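3.2 Surface condition and cleaning interval

Work surfaces in shared rooms are usually cleaned on a fixed timetable, whatever their state of wear. In the Nernstead survey we recorded the condition of 124 table tops across 11 buildings and compared it with the cleaning interval reported by each site. Tops were graded by eye under even light on the Stundton scale, which runs from unmarked to worn through. Two graders worked separately, and where they differed the poorer grade was kept.

Pale tops were graded as more worn than dark ones of the same age. Part of this gap is likely to come from the method. Light scuffing shows readily on a white top, while dark tops tend to hide grease and show dust. We therefore report the two groups apart in all that follows, and no correction for colour has been applied to the raw grades. Figure 2 shows a white top with slight scuffing. 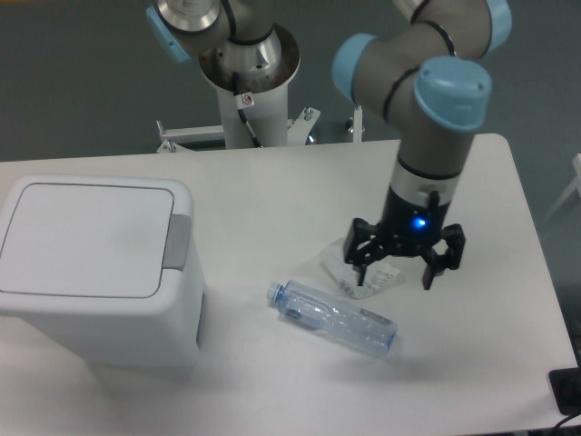 Figure 2. White rectangular table top, slightly scuffed, on a dark grey floor.

Cleaning interval had a weaker link with grade than expected. Of the pale tops, 54 were wiped daily and the remainder at longer intervals, yet the spread of grades within each group was wide. Sites using an abrasive cream had more tops in the lower grades than sites using a mild liquid, and this held when tops of similar age were compared. The Thân site changed from cream to liquid in May, part way through the survey, and its results are left out of the comparison for that reason.

Residue was measured separately by swab. Each swab was taken from a square near the middle of the top and a second from the edge nearest the door, and both were read on a Zelura meter within the hour. Edge readings were higher than middle readings in almost 54 per cent of cases. Grade alone was a poor guide to residue: several tops in the lowest grade gave clean readings, and some unmarked tops did not.

The survey has limits. Age was taken from purchase records, which were missing for some of the older tops, and the reported interval was not checked against practice. Tops with raised or damaged edging were graded on the flat area only. The effect of edging on residue is taken up in section 3.3.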